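Filed under: Course Notes > Robot Software > Perception

Handout 3: Reading Finger Opening from a Wrist View
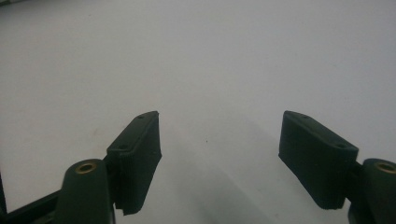
Eklund, 26 April 2020

These notes go with the second lab on gripper perception. You need the calibration from Handout 2 before you start. If your calibration file is from February, redo it, as the file format changed after that.

The task is to get the opening of the fingers from the image alone. There is no encoder on the hand-held tool, so the picture is all we have. The controller on the arm later takes this number as its width command, and any error you make here gets copied into the motion.

1. What to track

With the fingers spread over a plain pale surface, the dark green pads separate well from the background. A simple threshold on brightness finds them. It will also pick up part of the soft shadow between the pads if you set it too loose. Work in a color space where you can use saturation as well, and the gray shadow mostly drops out.

Each pad has two small round holes in its top face. Fit a line through the two hole centers on each side. The pair of lines gives you the pose of both pads in the image, and it is steadier than the pad outline. The stepped lower edges are a poor choice for edge fitting.

The brass-colored inserts are bright and easy to find, but the right one is only partly in view. Use them as a check on the hole fit and leave them out of the main estimate.

2. From pixels to width

Undistort the hole centers first, then compute the distance between the two tip-side holes. Convert with the scale from calibration. The scale holds only in the plane of the pad tops. Don't use it for an object lying on the table.

The lab set from Harkoden has 2,352 frames. Use 800 for tuning and keep the rest for testing. Do not shuffle single frames across the split. Neighboring frames are almost the same picture, and your test score will look far too good. Split by recording.

3. Filtering

Raw width jumps from frame to frame. A median over a short window is enough for this lab. A Kalman filter is fine too if you write down your noise values. Delay should stay under 100 ms or the replay on the arm will lag, and you will see it most when the fingers close fast.

When a hole is lost, hold the last value and set the "valid" flag to false. Do not output zero. The Drivano replay node reads zero as fully closed and will send that command.

4. Small marks on the surface

There is a tiny dark speck in the gap between the pads in the picture above. A blob detector with no size limit may report it as a hole. Set a minimum area, and also reject any blob that is not surrounded by pad color.

5. Hand in

One script, one plot of width against time for the test recordings, and half a page on where your method fails. Name the script width_from_view. Plots with no axis units will be sent back.

Related notes
Handout 2: Lens Calibration for Close Views
Handout 4: Time Sync Between Camera and Arm
Setting Up the Flamar Log Viewer
Replay Node: Common Errors

Comments (3)

gridsearch: Is the 800 counted before or after dropping frames with valid = false?

labdesk: Before. Keep the invalid ones in the set and report how many you had.

mk_rows: Saturation threshold worked for me but I had to blur first, otherwise the hole edges were ragged.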